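4.2 Planning the purchase of a bin-picking cell

Read this section before requesting quotations. It applies to all Limar cells with a single arm and one source bin. Cells with a conveyor feed are covered in section 5.

Note: Prices and lead times are not given in this manual. Obtain them from Numider in writing.

1. List the items to be picked. Record the largest, the smallest and the heaviest.

2. Measure the longest side of the largest item. For the standard Crabtree gripper this must not exceed 319 mm. Order the extended fingers for anything longer.

3. Measure the floor area. The standard cell needs a clear width of 1454 mm and a clear depth of 841 mm, excluding the control cabinet.

4. Check the route from the loading door to the final position. The arm is delivered upright on its pallet.

5. Enter the following as separate lines in the budget:
Arm and controller
Gripper and one spare set of fingers
Bin, table and clamps
Cable dressing
Guarding
Installation and operator training

Caution: Do not combine guarding with installation. Guarding is quoted by a different supplier and is often ordered too late.

6. Allow for spares. Part 328 (finger tip set) is a wearing part and is not covered by the warranty.

4.2.1 Bin and fixing
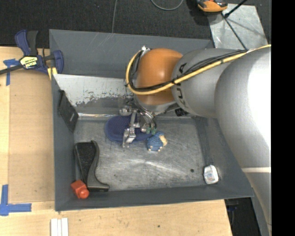 Bin and fixing costs are commonly left out of first budgets. The bin must be open at the top, with enough room between its walls for the gripper to turn. A metal bin with sloping sides, resting on a wooden work table and held at the corner by a bar clamp, is adequate for trials. Scuffs and streaks on the bottom, like those between the items under the arm, are no reason to replace a bin; dents that rock it on the table are. Tape marks may be put on the table top next to the bin, as at the left.

7. Order two clamps for each bin.

8. Budget for cable ties and sleeving along the full length of the arm. Leave a loop at each joint that turns.

Note: For production use, replace the wooden table with the Pakholm steel base. The base requires floor anchors, which are not supplied.

9. Send the completed list to Numider with a floor plan. Lists received after noon on a Thursday are processed the following week.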